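Section 4. Preparing the table: mat, tray and cans

This section tells how to set up the table for the can-and-tray exercise of the Tollum practice kit. Please read it one time completely before you begin. The work takes about 12 minutes for one person, and less when two people do it together. If your table is already prepared from an earlier day, go to 4.4 and check only the positions.

4.1 What you need

From the kit box:
- foam mat tiles, blue, with puzzle edges
- one tray, green plastic, rectangular, with low walls
- one roll of grey tape
- the record sheet (Puneck form, 2 pages)

From your own store:
- one tall, slim drink can in a green colour
- one tall, slim drink can in a dark purple or dark red colour
- a dry cloth
- a ruler or a measuring tape

Note: The cans are not delivered with the kit. Any brand is good, but both must be of the tall and slim type. The short and wide can has a different balance and the results cannot be compared. Choose two colours which a person can tell apart from the other side of the room.

Note: Customers of the first Burnton delivery received a tray with higher walls. Please do not use it for this exercise. Write to Marites Espiritu at the parts desk and she will send you the low one.

4.2 Laying the mat

1. Clear the table and wipe it with the dry cloth. Small crumbs under the foam make a hill, and a can will lean on it.

2. Put the first tile with the fine textured side up. You will feel small ridges with the finger.

3. Put the second tile beside it and press the wavy tabs together, beginning at the far end and coming towards you. Use the flat hand. The fingers alone leave marks in the foam.

4. Run your palm along the seam. It must be level everywhere. When one tab stands up, open the seam for a short piece and press again.

5. Leave the outside edges as they are. The square teeth along the border can stay open, and the border strips which are sold with some mats are not needed.

Caution: Do not glue the tiles to the table. The mat must come off for cleaning.

Caution: Do not put the mat near a heater or in strong sun. The foam becomes smaller and the seam opens. In January we had three letters with this complaint, and in each case the table stood beside a radiator.

4.3 Placing the tray and the cans

6. Put the empty tray in the middle of the mat. It stands on the foam without tape.

7. Put the green can on the left of the tray. Set it upright with the closed lid up.

8. Put the dark can on the right of the tray. It may stand a little farther back than the green one.

9. Check that the tray is clean inside. A wet floor in the tray lets the can slide.

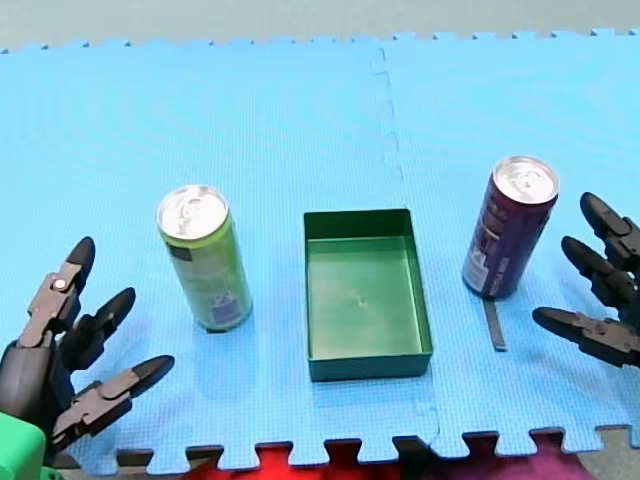

Fig. 4-1. Starting layout: green can on the left, tray empty in the centre, purple can on the right.

Note: Use closed cans only. An opened can is lighter each day and it also spills. If a can has a dent at the bottom, it will not stand well and you should change it.

Note: The printed side of the can may look in any direction. Sang Ninh, who wrote the first version of this section, wanted the label always to the front, but the users found that it makes no difference for the exercise. We have taken this step out.

4.4 The tape marker

The marker shows the place on the right side of the tray. It is a cross made from two pieces of grey tape, one longer and one shorter.

10. Cut the longer piece and stick it on the mat at the right of the tray, pointing from the near edge to the far edge.

11. Cut the shorter piece and stick it across the first one. Press the middle of the cross well.

12. Measure from the marker to the wall of the tray and write the number on the record sheet. In our own room at Ďurica it is 216 mm. Yours can be different, but it must stay the same from one day to the next.

Caution: Pull old tape off slowly and flat, never straight up. It takes small pieces of foam with it, and then the new tape does not hold.

4.5 Placing a can in the tray

The first exercise has one dark can in the tray while the green can remains outside on the left.

- The can must stand upright on the floor of the tray. A can which leans on the wall is written as "leaning" on the sheet.
- Any place inside the tray is accepted, also near a corner.
- The tray should remain where it was. If it has moved, write this in the last column and put it back before the next round.
- The tape cross must be free, with no can on it.
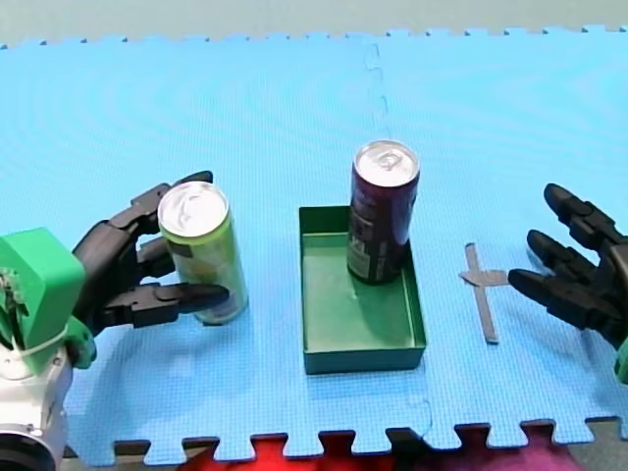 Fig. 4-2. Dark can standing in the tray, near a back corner. The grey tape cross is at the right of the tray.

For the next round, take the can out by the upper part and put it back at its place on the right. Do not turn the tray over to empty it - the can falls on its lid and the pull tab may open.

4.6 Care of the parts

Mat: wipe with a damp cloth and let it dry flat. For storing, take the tiles apart and lay them one on another. Do not roll them.

Tray: wash by hand in warm water. Small dark spots on the floor of the tray are normal after some use and do not disturb.

Cans: change both cans after 200 rounds, or before this when the side feels soft. Always change the two together, so that they have the same age.

Tape: renew the cross when one end begins to lift. Measure again as in step 12.

If the mat or the tray is damaged, please write to the parts desk with the number which is printed on the bottom of the kit box. Section 5 continues with filling in the record sheet.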